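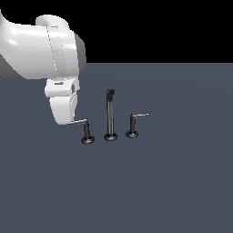 3.2 Visible and concealed repair in household linen

Repairs to household linen were sorted by whether the mender had tried to hide the work or had let it show. The distinction is easy to state and less easy to apply. A darn in matching thread on a white tablecloth may be close to invisible on the day it is finished and plain to see after several years of washing, when the cloth and the thread have aged at different rates. Each item was therefore judged twice, first lying on a pale cloth and then on a dark one. The contrast matters a good deal for white work: against an even slate grey with no visible texture the outline of a white object is easily followed, and a crocheted patch or a drawn thread shows in the same way. On the pale cloth several patches were missed at first viewing and recorded only at the second.

The collection examined here comprises 244 items lent by 60 households in Satmont and the neighbouring villages. Tablecloths and pillowcases make up the greater part. Aprons, tray cloths and machine covers were accepted where the owner could say who had sewn them. Items bought already mended were left out, as were those repaired by a paid seamstress.
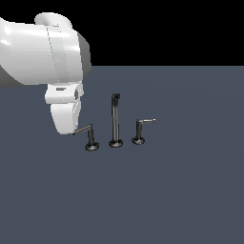
Natalina Fiore
Lecturer in Domestic Textiles, Pirnska School of Applied Arts

Doilies were the most common patching material after plain cotton. In almost all such cases the doily was older than the cloth it covered, and owners often named the relative who had made it. One tablecloth carried four doilies by three different hands, placed over burns and a long tear near the hem. Its owner regarded the patches as the valuable part and intended to move them to a new cloth when the present one wore out. This practice of carrying a patch forward has been noted by Moges in his study of quilts from Vamier, though there the pieces were cut down to fit - something the Satmont owners were unwilling to do.

Gifts form a separate group. Fabric covers, bag holders and hair ties were usually made from the sound parts of a worn sheet, and they were made in batches, most often in the weeks before a holiday. The makers did not describe this work as mending. It has been kept in the present section all the same, as the same cloth frequently appears in both groups and the stitches used are alike.

Patches wider than 15 centimetres were rare and were nearly always machine sewn. Smaller ones were sewn by hand even in homes where a machine stood ready for use. When asked about this, owners spoke mainly of the trouble of threading the machine for a short job. Two mentioned the noise in the evening. The choice of stitch for these smaller patches is taken up in Section 3.3.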